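Triltimeo Hand Gripper, second revision: review after 573 demonstrations
Posted 14/11/2021

The Triltimeo is a hand-held parallel gripper with a camera mount, sold for recording manipulation demonstrations without a robot in the loop. You hold the handle, squeeze the trigger, do the task, and the recorder saves video, finger opening and estimated pose. The files are then replayed or used for training on an arm fitted with the matching fingers. I bought mine in September from Kuster, together with the spare finger set, and have used it for short pick-and-place work on a tabletop.

For comparison, I have also been teaching the same tasks by remote control with a Plulen leader arm. That is the method I would have recommended a year ago.

Setup
The kit arrives mostly assembled. Fitting the fingers takes two screws and a hex key, and the key supplied is too soft. Use your own. Calibration consists of opening and closing the trigger fully while the software logs the end stops. It has to be repeated after every finger change, a point the manual leaves to an appendix.

The recorder software runs on an ordinary laptop. Installation was uneventful on one machine and failed on a second until I removed an older camera driver.

Handling
Weight is acceptable for the first half hour. After that the wrist starts to drop, and the demonstrations show it: approach angles get shallower and the grasps land late. I now stop after 13 takes and rest. The trigger spring is stiff at the start of its travel and light at the end, so partial openings are hard to hold. For blocks and boxes this does not matter. For anything that deforms, it does.

Compared with the Plulen leader arm, the hand gripper is much faster. A take that needs careful steering by remote control is one plain motion here. The cost is that you can easily do things the robot cannot. I discarded a good number of early files for reaching past the arm's joint limits, and the software gave no warning. The leader arm makes that mistake impossible.

Camera and tracking
Tracking depends on visual features, and a pale bare tabletop offers very few. With the gripper low over the white surface, the pose estimate drifted sideways during slow moves. Leaving larger objects near the edge of the work area helped more than any setting in the menu.

The view takes in both fingertips and the gap between them, with enough table ahead to see the next object during the approach. Matte black fingers were a sensible choice against a light background. Soft overhead light works best; a desk lamp from one side produced shadows that upset the opening estimate. 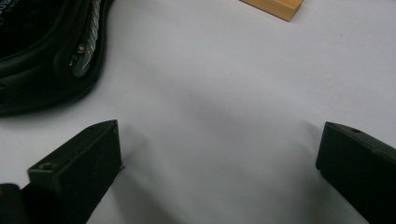 Durability
The trigger cable stretched slightly and needed one adjustment. The finger screws work loose, so check them at the start of each session. Triltimeo rates the trigger for 2,000 cycles before service — low for a tool whose purpose is repetition. The Skurville service desk replied to my question about spare cables in two days and sent a part number without a price.

Verdict
Recommended for simple tabletop tasks where volume of demonstrations matters. For soft objects, or motions near the edge of the arm's reach, remote control is still the safer method. I am keeping both.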